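Giving up the supermarket (sort of)

Saturday, August 8, 2026

So I've now gone nearly two months without a big weekly shop, and people keep asking me how it's going, usually with a face on. It's going fine! I started in June after a particularly grim trip where I spent 34 minutes in a queue behind a man arguing over a melon, and I came home with no milk, which was what I'd gone in for.

The new plan is little shops, little and often. Bread from the bakery on the corner, veg from Wayne Tunstall's stall (he only takes cash, bring coins), and everything dull like rice and washing powder from a Plelta order once a month. I thought it would cost a fortune. The first week it did, mainly cheese, but after that I settled down and I'm spending 40 quid less a month than I was in spring.

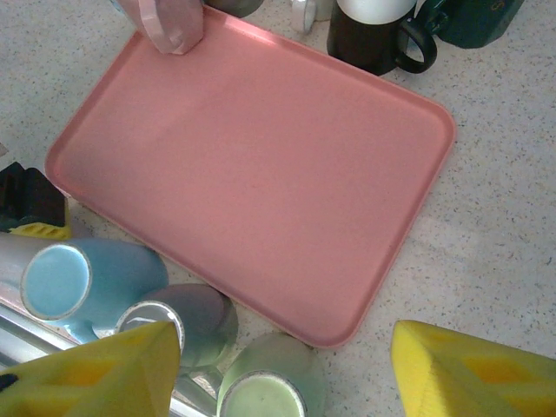 What I hadn't bargained for was how much less I'd throw away. When you have to carry the carrots home up a hill you do tend to eat them. I used to find bags of salad at the back of the fridge that had gone to soup – horrible – and that's stopped almost completely. I'm also making a lot more actual lunches, mostly things on toast, but still.

The downsides, then. Rain. Forgetting that the bakery shuts on a Monday, which I have now done 4 times. And cat food, which weighs a ton and which Wayne does not sell, so I've gone crawling back to the big shop for that.

Next job is working out what to do about Christmas, when there'll be nine of us and I can't see myself lugging a turkey home on foot. My sister says I should just get a trolley, one of those tartan ones on wheels. I've been looking at them online all morning and I quite fancy the green.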